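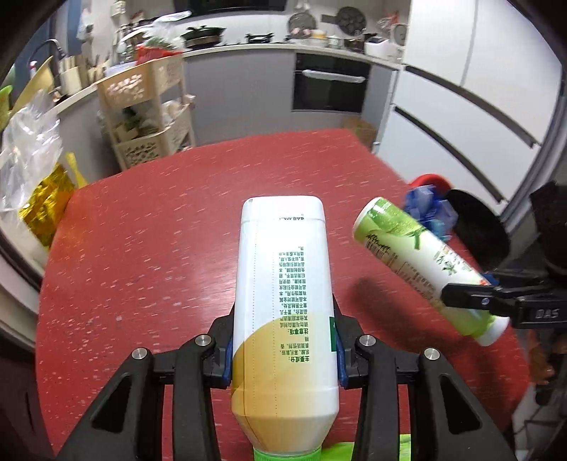
I got to spend a Wednesday at the Skustis claims center in Wodum, and I'm still going on about it at home. I've sold homeowners and renters coverage for years and had never seen where a claim goes after I hit send. Big gap to have in this job!

The doors opened at 9:30 and the lobby was already packed. Most of us were agents from small offices, plus a few folks from adjusting firms and a table of students from the insurance program at Mathebula College, who asked better questions than I did.

First stop was intake. The team there handles 609 claims on a normal day and more than 3000 in a bad storm week. They let us listen to a recorded call (names removed) about a burst pipe, and I loved how the rep slowed everything down. She asked if everyone was safe, then where the shutoff was, and only then for the policy number. I've been doing that in the wrong order.

After coffee we moved over to contents claims, my favorite part by a mile. Seven desks, all working on what people own and what it costs to replace. They gave each table a sample loss, a flooded basement, and had us price the list ourselves. Our table forgot the small stuff completely: cleaning products, half a shelf of toiletries, light bulbs, pet food. It added up to a lot more than the lamp we'd argued over for ten minutes.

They also showed us Pluvular, the software they use to sort water claims by how fast someone needs to get out there. It's plain looking and quick, and the adjusters can overrule it with one click and a short note. I asked how often they do. "Every day," said the woman running the demo, and she seemed pretty happy about it.

Lunch was sandwiches, good ones. The afternoon panel on deductibles ran long and the room was warm, so I'd put that one in the morning next time. Parking is tight too. Use the lot behind the building, and it's free for the first 3 hours.

They're planning another open day in May. I've already asked for two spots so our newest agent can come along.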